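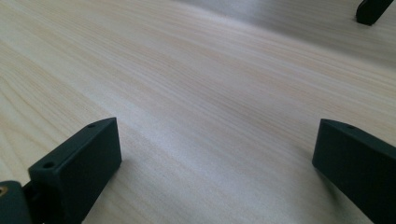 Tabletop, pale wood grain. The grain runs on the diagonal.

White rings on a light wood table, what takes them out without wrecking the finish?

Posted by Édgar Yupanqui
Saturday, August 18, 2018

Ok so I have a dining table, light wood, sort of creamy with a bit of pink in it. Bought used from a couple in Pundar who said it was "sealed" and that's all they said. No label underneath, no paperwork.

My brother in law put a hot casserole dish down last weekend with only a dish towel under it. Now there are 2 cloudy white patches, one the size of a saucer and one more like a smear. You can't feel them with a finger. They show up worst in the morning when the light comes in low.

So far tried: damp cloth, dish soap, a bit of olive oil (made it shiny, then it was back the next day). My mother says toothpaste. Neighbor says mayonnaise. I don't want to make it worse and I can't really afford to get it redone, the guy at Chaudhry's on the main street quoted me $125 just to strip and recoat the top and he hadn't even seen it.

Also no idea if it's solid or veneer. Does that matter? Family is coming in October so there's some time but not forever.

Thanks in advance

Pui-shan Au

Do not use the toothpaste. Please. It's a scrubbing paste, you'll get a dull spot the shape of your finger and then you have two problems.

White means moisture stuck in the finish. Dark would mean it went down into the wood, much worse. You have white so you're in decent shape.

What I'd do. Wipe the table with a barely damp cloth first and get all that olive oil off, let it dry overnight. Next day lay a clean cotton t-shirt over the mark, no print on it, no buttons. Iron on the lowest setting, steam OFF, empty the water out of it too. Press for a few seconds, lift, look. Press again. Keep the iron moving. You should see the cloud start to shrink. If it hasn't changed at all after a handful of goes then stop, more heat is not going to help and you can soften the finish.

A hair dryer on low does the same thing, slower. I like it better for small marks because you can watch what's happening.

If there's a faint ghost left after that, paste wax and the very finest steel wool (four zeros on the package), light pressure, WITH the grain. Along the lines, never in circles. On pale wood circles show up terribly. Then buff with a dry rag.

Solid or veneer: look at the end edge. If the lines on top carry over and down the end it's probably solid. If there's a thin strip or a seam along there it's veneer. Matters for sanding, you could go right thru a veneer. For the iron just be gentler and don't sit in one place, the glue underneath doesn't love heat.

I had the same thing on a sideboard from Broranis, heat mark from a teapot. Took me 2 evenings. It's gone unless you know where to look and I do, so I see it every time.

Test first somewhere that doesn't show. Under the lip or by a leg.

podbridge_mike

mayo works, did it on my moms table. leave it on overnight and wipe off in the morning. smells though. no idea why it works but it did

also get some trivets lol

Édgar Yupanqui

Update for anyone who finds this later. Did the t-shirt and iron thing Pui-shan described. Tested by the leg first, fine. The smear is completely gone. The saucer one is maybe most of the way gone, still a pale edge on one side if I crouch down. Going to leave it alone for a week and then try the wax, couldn't find the four zeros steel wool at the hardware store, they only had the coarse kind and I figured that was asking for trouble. Podbridge has it online but you have to buy 2 packs.

Checked the end, there's a seam. So veneer. Glad I asked before getting the sander out.

Didn't try the mayo, sorry Mike

Pui-shan Au

Good. Yes leave the coarse stuff at the store. For the last edge try the hair dryer before you go to wax, once there's wax on there you'd have to clean it off before using heat again. And felt pads under anything that lives on the table, lamps especialy.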